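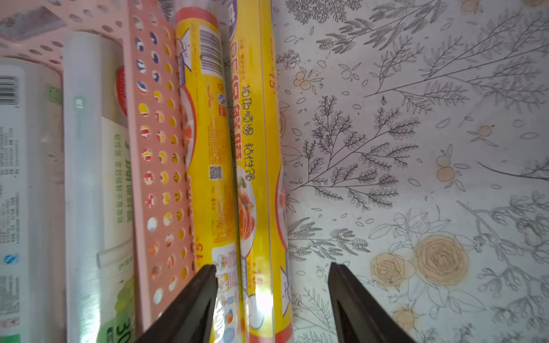 Food waste at home is mostly a storage problem, and that's where I want to start this week, before we get anywhere near recipes. Last time we did the shop and the list. Now the food is through the door and you've got to put it somewhere, and what you do in those ten minutes decides a fair bit of what ends up in the bin. Have a think about your own kitchen drawer. If it's anything like mine it has rolls lying side by side, plastic wrap next to something in a white packet with green printing, and you grab whichever is on top. Try choosing by the food instead. Cut melon, half an onion, a bowl of leftover rice — wrap or a lidded tub, straight in the fridge. Bread wants a bag or a bread bin, and please not the fridge, where it goes stale faster!

Air, water and warmth are the things we're fighting. Write that at the top of your page, because I'll keep coming back to it. Salad leaves go slimy when water sits on them, so dry them and tuck a bit of kitchen paper in the tub. Carrots go bendy for the opposite reason (they've lost water), and a sealed bag keeps them crisp. Mushrooms like paper. Herbs I stand in a glass like flowers, apart from basil, which sulks in the cold and lives on my windowsill.
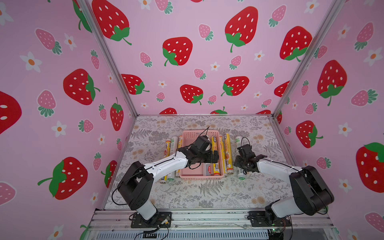

Potatoes and onions are the pair everyone keeps together, and they do better apart. Somewhere dark and cool for the potatoes, somewhere airy for the onions. Bananas and apples give off a gas called ethylene as they ripen, and it hurries along whatever is sitting next to them. Handy if you've a rock-hard avocado, less so with broccoli.

Then the freezer. I froze 9 portions of soup in August without a single label and spent the winter guessing. Label it, flatten it, freeze it. Press the air out of bags, and keep liquids a little short of the top so they've room to swell.
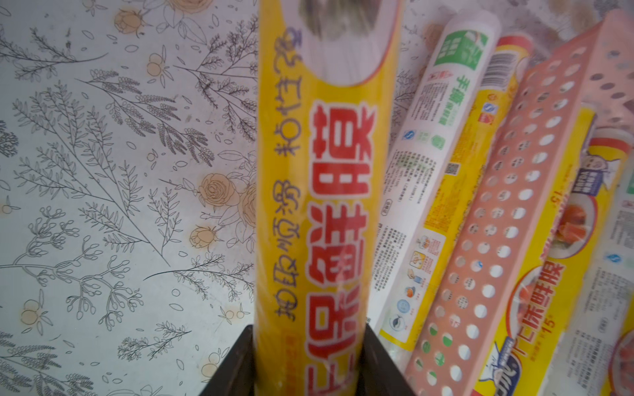
Morven Pollock asked whether it's worth wrapping cheese in cling film at all, as hers always sweats. Fair point — for hard cheese I'd use waxed paper first, then a loose bag over it. Soft cheese can stay in its own box.

For next time, keep a bin diary for three days. Write down what you threw out, where it had been kept and what it was wrapped in. Bring it even if it's embarrassing (mine was, two bags of spinach).

Print this page | E-mail this page
Filed under: Course Notes, Kitchen Basics, Storing Food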